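Is a second hand-held gripper worth it for folding clothes, or am I being sold something? 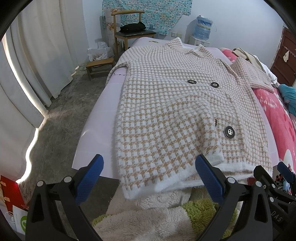

I do fold-and-stack work at home with a hand-held gripper, mostly coats and blankets laid out on a bed, and I've been at it since February. The tool is fine. I don't love it, I don't hate it. It closes when I squeeze, it opens when I let go, and the camera sees what I'm doing.

Now I'm being told by two different people that I should switch to the Vinder, or at least run both side by side, because it is supposed to be "better on textiles." I asked what better means and got a link to a product page. The page says the Vinder is rated for 2000 cycles a day. A cycle of what? Closing on air? Closing on a wool sleeve? It doesn't say. It also has a chart with two bars on it and the taller one is theirs, and the axis has no numbers.

I'm not against new gear. I just don't want to spend a month comparing two things and find out that the difference was my own hands getting used to the first one. Knits are my main trouble. The finger pads either slide over the surface or catch a loop and pull it, and with thick hems I sometimes get one layer when I wanted both. Thin cotton I have no complaints about.

What I'd like to know:

Has anyone used the Vinder on soft, fuzzy stuff for more than an afternoon?

If I do run a comparison, how do I set it up so it means something? I have a bed, a pile of clothes and a notebook.

Does the camera matter more than the fingers? Somebody on another board said so and then never came back to explain.

Please don't answer with the product page. I've read it.

Posted by Noel Manalastas

Edit: to the person who messaged me, no, I'm not looking to buy your used one.

3 answers

Answer 1 (accepted)
Kenneth Navarro

I've had both on my bench, plus a Jimel for a while, and I think you're right to be suspicious. You didn't say what your current fingers are faced with, so I'll keep this general.

First, the cycle rating. I'd ignore it. It tells you when the hinge is expected to get sloppy and nothing at all about cloth. I put a little over 1000 closes on the Vinder before I sent it back and the hinge was fine. The pads were another matter. They load up with lint. By the second evening on sweaters mine had a gray felt on them, and after that they slid on everything. I wiped them down with a damp cloth and they were good again for a bit. If you only try it for one afternoon with new pads you will think it's wonderful.

So when people say it's better on textiles, ask them when they last cleaned the pads on the other one. I'm serious. I had a whole page of notes showing the Vinder ahead, and then I cleaned my old tool and did the same garments over, and most of the gap went away. What was left was on thick hems, where the Vinder opens a little wider and you don't have to come in so carefully. That's a real difference. I wouldn't pay full price for it.

As for how to compare, here is what I'd do now, having done it badly once.

Pick the garments before you start and write them down. Don't swap one out halfway because it's annoying. The annoying ones are the ones you want. For you I'd say one heavy knit, one fleece, one smooth thing like a sheet, and one cotton shirt as a control.

Alternate tools. Do the coat with A, then the coat with B, then the next thing with B and then A. If you do all of A in the morning and all of B after lunch you're measuring lunch.

Clean both sets of pads at the start of each session, and again at the halfway point.

Decide what a miss is before you see one. Mine were: nothing picked up, wrong number of layers, and pulled a thread. I kept them in separate columns. When I lumped them together early on I couldn't tell anything from the total, because the Jimel hardly ever missed but pulled threads like crazy, and the other two were the opposite.

Throw out the first session with each tool. You're slow and clumsy with anything new and it isn't the tool's fault.

Also, flatten the garment the same way each time, and start from the same side. A hem hanging off the edge of the bed is a much easier pick than the same hem lying on the mattress, since you can get a finger under it. If one tool gets the hanging hems and the other gets the flat ones, you've learned nothing about either.

I logged 991 picks total across the three tools. It sounds like plenty, but once you divide it up by garment and by type of miss some of the boxes were nearly empty, and I wouldn't bet money on those. If you can't do a lot, do fewer garments. Two garments done properly will tell you more than ten done once.

On the camera, I don't have a strong opinion. With a bad view you'll know it, because you can't make out the fingertips when they're down in the pile. If you can see both tips and the edge of the cloth when you play it back, leave it alone.

Comments on this answer

Noel Manalastas — This is what I was after, thanks. I have not been cleaning the pads. Not once. I'm a little embarrassed about that.

Kenneth Navarro — Clean them and run your own tool against itself before you order anything. Dirty, then clean, same garments. You may be done right there.

Dwayne Tran — Damp cloth leaves residue if your water is hard. I use tape, sticky side out, and dab.

Kenneth Navarro — Tape works too. I found it left the lint down in the grooves, but my pads may be deeper than yours.

Answer 2
Princess Yap

I'll disagree a bit with the above about the camera. I think it matters quite a lot, depending on what you're collecting for.

If a person is going to look at your footage and say yes, that was a good fold, then sure, any view will do. If it's going to be used to train an arm, the arm only gets what the camera got. White knit on a pale sheet is hard. I've had sessions where I could feel that I had both layers, and on playback there was no way to tell. Nothing wrong with the gripper. The exposure had gone up to suit the dark side of the room and the cloth was one flat white patch.

I went through this with a Mamo camera and the stock one that came with my tool. The Mamo is sharper, and everyone who sees the two clips next to each other picks it. But it hunts for focus when something comes close to the lens, and in this line of work something is always close to the lens. I lost more clips to focus than I ever lost to softness. I went back to the stock one and locked the exposure, and that did more for me than the new hardware had.

Before spending on fingers OR a camera I would:

lock exposure if your software lets you
put a darker sheet under light clothes for a few runs and see if your playback improves
do a run at the same time of day twice, because daylight from a side window changes more than you'd think

I haven't touched the Vinder so I can't help with that part. The people I know who praise it all got it at a discount, make of that what you will.

Comments on this answer

Noel Manalastas — It's for training, yes. I should have said so in the question. Will try the dark sheet.

Ronaldo Lacson — Careful with the dark sheet though. If every garment you record is on a high contrast background then that's all the arm ever learns. Do some, not all.

Princess Yap — Agreed, I only meant it as a test to find out if the camera is the problem.

Answer 3
Ronaldo Lacson

Just get the Nivora controller. With a hand squeeze you're never applying the same force two times in a row so any comparison is junk from the start. The Nivora sets it for you. I don't know anybody who went back.

Comments on this answer

Kenneth Navarro — It's a hand-held tool, there's no motor in the ones we're talking about. What would the controller control?

Ronaldo Lacson — You'd have to get the powered version.

Kenneth Navarro — So a different tool, at a different price, to answer a question about this one.

Ronaldo Lacson — I'm only saying the force thing is real.

Princess Yap — The force thing is real. A good half of my pulled threads were me squeezing too hard when I got tired. Take breaks and write down when you took them.

Noel Manalastas — Update for anyone reading later. I did dirty pads against clean pads on my own gripper, one coat and one fleece blanket, alternating like Kenneth said. Clean was better on both. The coat improved a lot, the fleece only a little, and I still get single layers on the thick hem more often than I'd like. I haven't ordered the Vinder. I asked the seller if I could borrow one for two weeks and send it back with lint on it, and I'm waiting to hear.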